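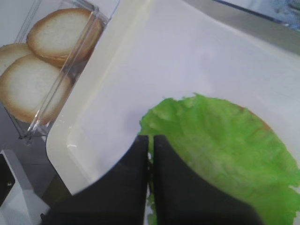 Week 4 handout: gathering demonstrations

Practical module, robot learning. Read before the lab session, bring it with you, scribble on it. Slides go up after the lecture as usual but they are thin, most of it is in here.

1. Where we are

Last week: what a policy is, and why copying a person is often the cheapest way to get one. Observation in, action out, fit by supervised learning. This week the dull part that decides everything — where the observations and actions come from.

Terms, so we all use them the same way:

Demonstration (or episode): one go at the task from start pose to finish, recorded throughout. Wrist video, joint positions, gripper opening, time stamps.
Operator: the person driving the arm.
Reset: putting the table back between episodes. Not recorded.
Label: the short text saying what the episode is meant to be. "Put the lettuce on the bread."
Scene card: the sheet saying which objects are out and where they start.

2. The running task

Sandwich bench, same one we use through to week 7. White tray, bread slices in a clear tub beside it, lettuce leaf in the tray. Sounds like a toy. It isn't really, and the lettuce is why.

A leaf is thin, floppy and never the same twice. Edges ruffle, so there is no tidy edge to aim for. From the wrist camera, once you are close, the two black fingers cover a good part of the leaf and all you get in the gap is slivers of green. So the picture is at its poorest just when the decision matters most. Keep that in mind for section 5.

Clear tub: another problem. Walls throw reflections across the bread, and the bread shows through them. A student last year trained on one lighting setup only and the arm kept reaching for a slice through the side wall. Vary the light.

3. How many?

Everyone asks. Wrong first question but fine.

The Nellum set, which you'll load in the lab, has 2,278 episodes on disk. After filtering we train on 2,000. The other 278 were thrown out, and the reasons are more use to you than the total:

— gripper closed on nothing, operator carried on anyway
— time stamps drifted between camera and joints
— label didn't match what was done (said bread, moved lettuce)
— operator's hand in view halfway through, straightening the leaf
— episode stopped before the release

Last one is the nasty one. If lots of episodes end with the fingers still shut, the policy learns that ending with the fingers shut is what finished looks like. It will then hold the leaf over the bread and sit there.

4. Collecting: what to do at the bench

Book the Trivholm room. Groups of 4. One drives, one resets, one writes the log, one watches the live feed. Swap after every block.

Before the first episode
Check the arm is homed. Check the wrist camera is streaming and not frozen (wave something in front of it). Read the scene card aloud. Lay out the objects to match.

During
Go slowly near the leaf, normal speed elsewhere. Don't pause to think in mid air. Pauses get recorded, and the policy copies them: no motion, same picture, no reason ever to start again. If you need to think, do it before you press record.
Open wide on the way down, then narrow. Coming in nearly closed is allowed for a leaf lying flat but you have less room for error, and you see even less past the fingers. If you do it, write "narrow approach" in the log so we can split it out later.
Finish with the fingers open and clear of the food. Count a slow two. Stop recording.

After
Mark success, fail or unsure. Unsure is a proper answer. Do NOT delete fails on the spot, we want them in their own folder.
Reset. New leaf position, new rotation. Change the leaf when it goes limp or brown at the edges, but keep a few tired ones in the set. Kitchens have tired lettuce.

5. What to vary, what to hold still

Vary: leaf position and angle, leaf size, number of slices in the tub, tray shifted a bit, blinds open or shut, operator.

Hold still: camera mount, camera settings, gripper fingers, control rate, the wording of labels.

Common muddle — people vary what is easy to vary. Nudging the leaf a centimetre each time gives you a big folder and hardly any new information. Better to have fewer episodes spread over the whole tray, corners included. Corners matter, the rim gets in the way of the fingers there and the arm has to come in at a different tilt.

Also the blind bit from section 2. If the leaf is mostly hidden at the moment of grasp, one frame isn't enough to tell whether you've got it. Give the model some history, or the finger opening, or both. Recording the opening costs nothing. Record it.

6. Recovery examples

Clean episodes only show the good path. At run time the arm drifts off it, sees something it never saw in training, drifts more. Small errors build up. (Derivation in the week 3 notes, not repeating it.)

Cheap fix: start some episodes from bad places. Gripper too far over. Leaf folded on itself. Leaf half up the tray wall. Then drive back to good and finish the task. Record only the recovery, not the blunder that got you there, otherwise you teach the blunder as well. People forget this evry year.

Dearer fix: run the half trained policy, take over when it goes wrong, add the takeover to the set, retrain. We do this in week 6 with the Clustmont scripts.

7. Log sheet

One line per episode. Episode number, operator initials, scene card, light, approach, result, note. Note can be blank. Write it at the time, the ones filled in from memory at the end of the afternoon are are useless.

For next time

Read the Tremblay notes, first half, skip the appendix. Watch seven episodes from the reject folder and write one line each on why you think it was rejected. Then check against the reject file. Disagreements welcome, bring them to the lab.

Lab starts at 2 pm, Trivholm room, long sleeves rolled up please.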